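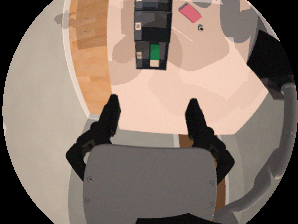
Remote control flatters the operator, according to Kevser Ateş, and a steady hand at the controls tells you very little about what the robot will learn. Remzi Bozkurt disagrees in part. At Brotik's workshop in Clestonau he records every task in simulation first, with both fingers of the gripper open over the table before each attempt. An operator gets 15 minutes to practise, then gives 20 demonstrations. Pauses longer than 2 seconds are trimmed. The set begun in January now holds 521 recordings.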